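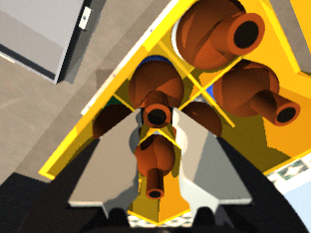 Storeroom walk-through, Nevel Community Pantry
February 18, 2020

1. Aisles and exits – OK
Both doors open all the way, and thank you to whoever moved the folding chairs! The back path is so much easier with a cart now.

2. Shelving – needs work
The Filten unit by the window still leans a little, so please keep cans on the bottom two shelves until the new bolts come.
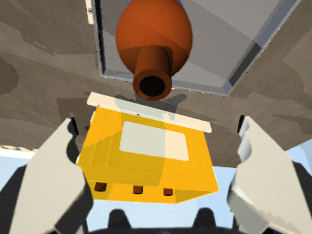
3. Lifting and storage – OK with a comment
Heavy things belong between knee and shoulder, and I know I say it every time. Anything with a narrow neck, like the burnt-orange vase, should go well back from a shelf edge, please. Stack cartons up to 5 high and no more.

4. Fire extinguishers – OK
Gauges in the green, tags signed. Next service is in August.
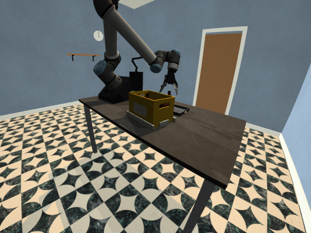
5. Step stool – replace
One rubber foot has split. I put it in the office with a note on it, so do use the Imier ladder for now.

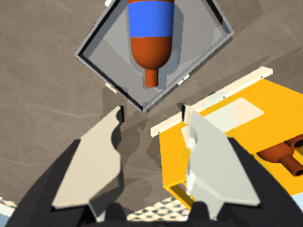 6. Lights and cords – OK
The tube over the freezer flickers when it first comes on – I'll bring a spare next visit.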